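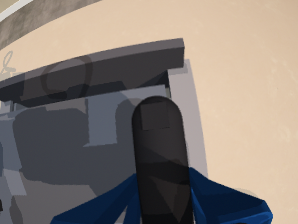
Skurneo Users Board > Cell setup and maintenance > Wrist view in the sim vs. the real cell

Started by vlasta_t
Replies: 7

vlasta_t
Putting this up before I touch anything on the floor. We have a Tillman arm on a bin job, gray bins, black fingers, camera on the wrist. The integrator's plan is to set finger offset and approach angle in Skurneo, then load the numbers straight into the cell. Their claim is that I won't need to reteach. I've been doing this for 11 years and I have heard that before. Has anyone run offsets from the simulator without going back over them by hand?

ponce_leo
No. I tried it in July. Program 529, same kind of job. Sim said the finger cleared the rim on every approach. Real finger hit the rim on the second bin. The bins on our line aren't square anymore and the sim ones are.

kilum_fan
So put your real bin in the sim. That isn't the software's fault.

ponce_leo
Which real bin? I have a whole stack of them and they're all bent differently.

MelinaK
I'll disagree with Leo a little. We use sim offsets as a starting point and it does save me a morning. What I don't trust is the view. Look at how much shadow ends up inside the bin in these renders. If you tune your vision threshold on that, you are tuning it on somebody's guess at a lamp. Ours had a hard shadow edge going right behind the finger and the edge finder liked it better than the rim.

vlasta_t
That's my worry too. There's a dark bar along the far side of the bin in the render and I can't tell how much of what's under it is bar and how much is shadow. If I can't, I doubt the edge finder can.

kilum_fan
Turn the shadows off then. It's one checkbox.

MelinaK
And then you have no shadows, and the cell does. Great.

zbiro
Setup order that works for me, take it or leave it:
Check the finger screws and the mount first. A loose finger makes every number after it worthless.
Touch off the fingertip on a fixed pin, at 5 percent speed.
Compare that to the sim offset. If they don't agree, the pin wins.
Teach the rim by hand at two corners.
Vision last, with the real lights on and the doors closed.
The Clinow manual has vision before touch-off. I think the manual is wrong.

sunita.l
Manual isn't wrong, it assumes a fixed camera. With the camera on the wrist I'd do it your way. Also check the cable slack before you go anywhere near the bin wall. Post 77 in the old thread has the routing.

ponce_leo
Post 77 is for the old wrist.

sunita.l
The strain relief is the same part. Look at it again.

vlasta_t
OK. Loading the offsets tomorrow at low speed with my hand on the stop, pin check first like Zoltán says. I still expect to reteach both corners. Will post the numbers.

kilum_fan
Post them even if they match.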